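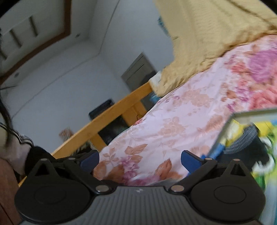 Un lit, une couette à fleurs, une couverture jaune moutarde en tas : le genre de tâche dont il est question ici.

On me demande souvent quand les robots feront le ménage. Je travaille dans la maintenance d'automates, alors on suppose que je sais. Je n'ai pas de date à donner, mais j'ai passé une partie de novembre à lire et à regarder ce qui existe, et je note où j'en suis.

En usine, la réponse est assez simple. Chez Torkus, où j'interviens deux fois par mois, une cellule met en carton 196 flacons par palette et ne se trompe presque jamais. Les flacons arrivent debout, dans le même sens, à la même hauteur. Quand un flacon arrive couché, la cellule s'arrête et quelqu'un vient le redresser. Personne ne trouve ça gênant, ça fait partie du poste.

À la maison, presque tout est couché. Une couverture n'a pas de forme fixe, un pli cache le suivant, et le bord qu'il faudrait pincer n'est jamais au même endroit. Mon collègue Pádraig Ní Chonaill a fait l'essai avec un bras Kando et une pince à deux doigts, sur des serviettes. Sur 40 essais de pliage, il en a gardé 16 qu'il accepterait de ranger dans une armoire. Le reste était plié, si on veut, mais de travers. Il faut compter 5 minutes par serviette, et il en repliait une en quelques secondes pour me montrer.

Il m'a dit aussi que la saisie l'inquiétait moins qu'avant. Les patins souples tiennent bien le tissu. Ce qui manque, c'est de savoir quoi faire ensuite : tirer, secouer, reposer, recommencer par l'autre coin.

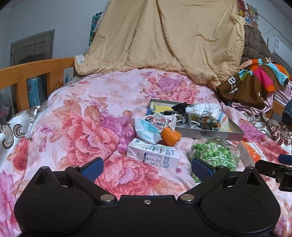

Le rangement pose un autre problème. Un carton rigide se prend facilement. Un sachet mou change de forme dès qu'on le serre, un emballage transparent se voit mal, et un câble qui traîne vient avec tout le reste. Et puis il faut décider où vont les choses. La démonstration de Skandasska que j'ai regardée deux fois évite la question : chaque objet a son bac, et les bacs ont une étiquette. Chez moi, aucun tiroir n'a d'étiquette.

Wattanapong fait autrement, avec beaucoup d'exemples de gestes humains et peu de règles. Les résultats sur la vaisselle sont corrects, ceux sur le linge restent lents. Je trouve l'approche plus sérieuse, même si les vidéos sont moins jolies.

Pour l'instant je n'achèterais rien. L'aspirateur fait les sols depuis des années, le lave-linge lave, et entre les deux il y a toujours quelqu'un qui ramasse et qui plie - chez nous, c'est plutôt moi. Je reprendrai ces notes quand Pádraig aura essayé les draps-housses.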